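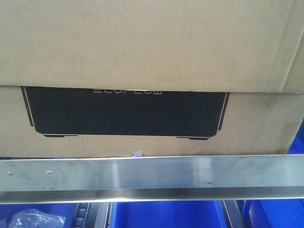 Carton contents and labelling

Drevgate is a set of 2,814 records of shipping cartons, catalogued by outer markings, flap position and board colour. Each record covers one carton face.

Fields
carton_id: integer
board: kraft, white, other
print_colour: free text
brand_text: as printed, partial lettering allowed
flap: over, under, open, unknown

Known gaps
Brand text is partly covered by a flap in roughly 260 records. Transcribe only if legible, otherwise leave blank. Colour labels for 9 records are still unchecked.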